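Orlando Ñahui
May 2020

Cell two at Parwood is back up after its service. A short thread on how it's set up and looked after, as a few of you have asked.

The cell is two arms on one base platform, with an aluminium bar enclosure open at the front. We call it Zamora, after the street the old workshop was on.

First job is always the bars. I go round every corner joint with a hex key. In February one had worked loose and the left arm was missing its pick by 3 mm. I spent a day on the software before I put a hand on the post.

Then the grippers. Fingers off, pads wiped, screws checked, fingers back on. Pads get changed at 100 hours. The last set came off at 112 and one was split, so I'm changing them at 90 from now on.

Cable-sorting is the task at the moment: power strips, plug adapters, coiled leads. White leads are the hard ones, and they tangle with everything else on the floor.
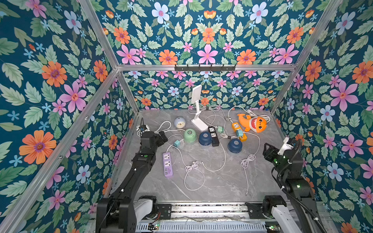 Pralel asked whether the loose cable ever gets into the joints, and said theirs had wrapped a wrist twice before they put a limit on how far it could turn.

Not into the joints so far. We do have a wrist limit, and the arm stops if the pull goes over a set value. I test that stop by hand every Monday with a spare lead.

Calibration comes last. Both arms go to the same four points on the floor, left first. If they disagree by more than a millimetre I start again from the bars.

The log says 1,573 runs since the last full strip-down. Next one is due when the new shoulder bearings get here from Fitent.

We use cookies to remember your settings. Accept | Manage
Contact | © 2020 | Back to top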